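From: Sebastian
To: Lornstead Sourdough and Home Milling list
Date: 30/03/2021
Subject: Re: Rye starter gone flat, and is a mill worth it?

> Hi all, I've been lurking since the winter and finally have a question.
> My rye starter used to double before lunch and now it just sits there
> with a few sad bubbles on top. I feed it the same as ever, equal weights
> flour and water, once a day. The only thing that changed is the bag of
> flour. Same brand, new bag.
>
> Second question, and maybe a silly one. Would grinding my own rye help?
> I keep reading about the little countertop mills and I can't tell if
> it's something people really use or something that ends up in the
> garage. The bread I'm after is the dark Jovholm loaf, the dense one
> with the seeds.

Not silly at all, and oh, you picked a good loaf to chase! I've been baking the Jovholm for years now and I still get excited when I cut the first slice.

Starter first. I would bet on the flour. Two bags with the same name on them can behave very differently if one sat in a warm warehouse all summer. Before you do anything drastic, take a spoonful of what you have, put it in a clean jar, and feed it twice a day for three days with whole rye from some other source. Keep the old jar in the fridge so you have a backup. Make the mix a bit stiffer than you're used to and leave it somewhere warm, on top of the fridge or in the oven with only the light on. Mine went completely quiet one March and that was all it took. By the third day it was pushing the lid up.

Also, check your water if the town has been working on the pipes. I let mine stand overnight in a pitcher whenever it smells like a swimming pool.

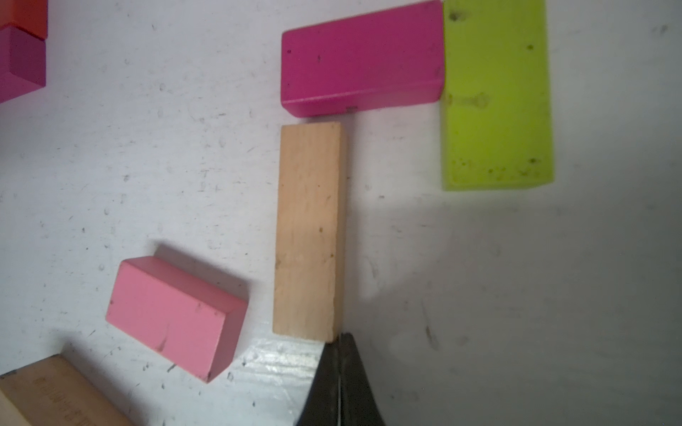
On to the mill, my favorite subject. I have the Vokasa, the small one with the stone burrs, and I use it every week. Fresh rye smells like grass and honey and a little like pepper, and the starter goes wild for it. My first loaf with home-ground flour came up so fast that I nearly missed it — I had gone out to rake the yard and came back to dough on the counter. So yes, people really use them!

Some things I wish I'd known. It's loud. I grind in the laundry room with the door shut. Don't run it for long stretches either, the flour comes out warm and the stones need a break. And buy your grain in a size you can finish. I got carried away and ordered a giant sack, and then spent a whole spring fighting moths. Now I freeze the berries for a few days when they arrive and then keep them in buckets with tight lids.

Fresh flour is thirstier, too. For one Jovholm I use 560 grams of rye, and I had to add a good splash more water than my old recipe called for. I'd rather you went by feel than copied my number, because your grind will be different from mine. You want something like wet cement. If you can shape it with your hands it's too dry.

My seed mix is 228 grams, mostly sunflower with some flax and pumpkin, all soaked overnight in boiling water with the salt. Please don't skip the soak or the seeds will steal the water out of the dough and you'll get a crumbly middle. Then into a greased pan, smooth the top with a wet spoon, and bake it once you see little pinholes all over the surface. Low and slow after the first blast of heat. Then wait a full day before cutting. I know. It's torture. Wrap it in a towel and go do something else.

If you want to try fresh rye before you spend any money, message 2646 in the archive has the swap list, and there are still a few people on it who will grind a jar for you. I'm happy to do it too if you're on the Lornstead side of the river. Bring your own jar, and bring me some of that stubborn starter while you're at it. I'd love to see if I can wake it up.

Do write back when the new jar gets going!

Sebastian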